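Plurker Community Boards > Furnishings and Interiors > Storage
Topic: Guidance on mixed storage in round slatted cabinets

harrowgate_desk
Members are asked for their views on the following matter. Our reading room has taken delivery of a round wooden cabinet with curved slatted walls, supplied by Sodura. It is intended to serve both as a bookshelf and as a place for tea ware and personal care items used by residents. I am required to submit a short placement guide before the room reopens, and I would like it to rest on practice and not on my own preferences.

The principal difficulty is the curve. A straight shelf allows books to be set against a side panel. A curved wall does not, and the outermost volume is inclined to slide or lean.

tallis_w
The manufacturer's leaflet for our own Sodura unit recommends that books be placed first and that all other articles be arranged afterward. We have followed this for two years without difficulty. I would further recommend a bookend with a flat base. Bookends with a raised lip do not sit well where the shelf narrows.

northstack
I must respectfully disagree with the premise. Books and liquids should not share a shelf. Our building rules prohibit it, and we adopted the rule after a leaking bottle ruined a set of bound journals. A separate tray on a separate level is the proper arrangement.

harrowgate_desk
The objection is noted. A separate level is not available to us, as the lower part of the cabinet is reserved for linens. The trial arrangement has the books at the left, a folded cloth beneath the pump bottle, the lidded tea bowl in the center, and the remaining bottles toward the right wall. The pale yellow cup has yet to be assigned a permanent position.

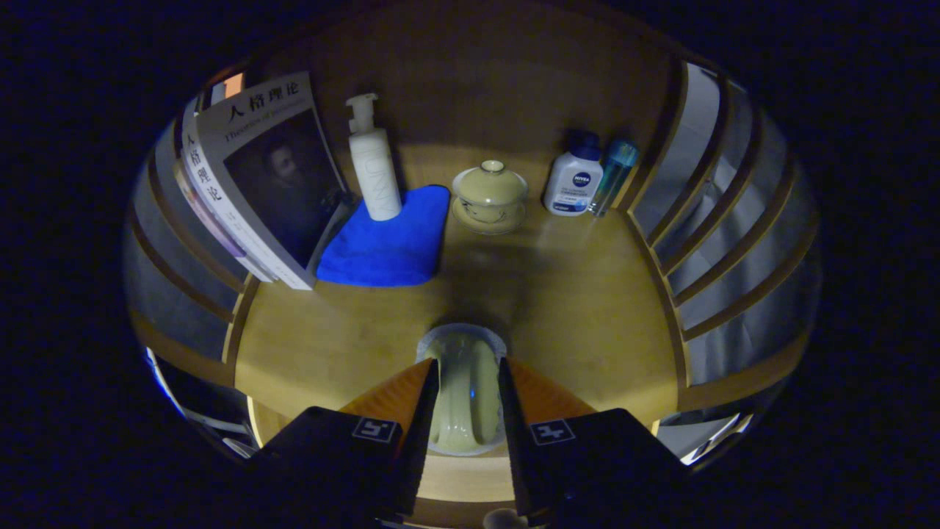 northstack replied that a cloth is no substitute for a tray. A cloth will absorb a small amount of liquid and then hold it against the wood, and against any book that rests on it. A shallow tray with a rim should be written into the guide as a requirement.

tallis_w
I would not go so far as a requirement. A microfiber cloth may be washed and returned the same day, and it protects the finish from rings. It should, however, stop short of the books. I would ask that the leaning copy of Theories of Personality be stood upright with the others and the cloth moved to the right. A book left at an angle for a season will take on a permanent twist in the spine.

ostrander_fac
On the matter of tea ware, our office applies these rules:

Lidded bowls are stored complete, with lid and saucer together.
Cups are stored upright and are not stacked on lidded bowls.
No cup is returned to a shelf until it is fully dry.
A clear space is left in front of tea ware so that it may be lifted without reaching over bottles.

The last rule was added in January following two breakages.

mereworth
May I ask whether the gaps between the slats have caused any difficulty? We are considering the Clultska cabinet, which has solid sides, and the quoted delivery period is 16 days. Our concern is dust.

tallis_w
Dust does enter, though the air movement is of benefit to the books. We clean between the slats with a soft brush every month. Solid sides would be easier to wipe, but I would not keep damp articles behind them.

northstack
On that point we are in agreement. I maintain my position on the tray.

harrowgate_desk
I am grateful for the replies. The draft guide now reads as follows. Books are to stand upright at the left with a flat bookend. Bottles are to stand in a rimmed tray, with a cloth inside the tray if desired. Tea ware is to have its own space, with nothing placed in front of it. The cup will go beside the tea bowl, provided the tray leaves sufficient room.

ostrander_fac
Please measure the tray against the curve before ordering. A rectangular tray will lose its rear corner to the wall. Ours had to be returned.

mereworth
If a suitable round tray is found, I would appreciate the dimensions.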